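The Case Against the Furnished Rental Inventory

3 min read

Furnished leases in Nultberg now arrive with an inventory attached. Mine ran to 11 pages and recorded the finish on every hinge. The stated purpose is deposit protection. My objection is that the document measures the wrong quantity: it records presence and ignores condition over time, and condition is where nearly all disputes begin.
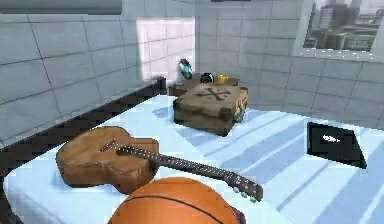
A reader in Zorkeck objects that a long list at least prevents outright theft, and that a landlord with 72 units has no practical alternative. I accept the first point. The second assumes that the list is read at move-out, and in my experience it is skimmed.

Bedding shows the problem clearly. A sheet has a service life measured in wash cycles. An inventory enters it as "one, good" and assigns no rate of wear, so the tenant who signs last pays for the whole decline.
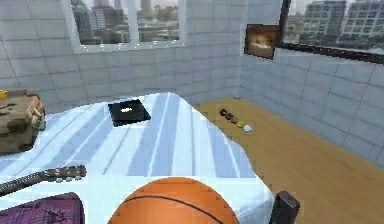 What a better schedule would contain

Each item needs a purchase month, a replacement cost and an expected life. Deductions then follow from straight-line depreciation. The Forel lease form already does this for appliances, and extending it to soft goods would add one column.

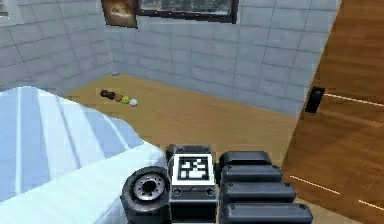

The same column would cover mattresses and curtains, which lose value on different curves but can share one method. Agents at Stan told me the extra work is 54 minutes per unit, done once. Against a deposit of 4,000, I consider that a modest cost, and the landlord should bear it.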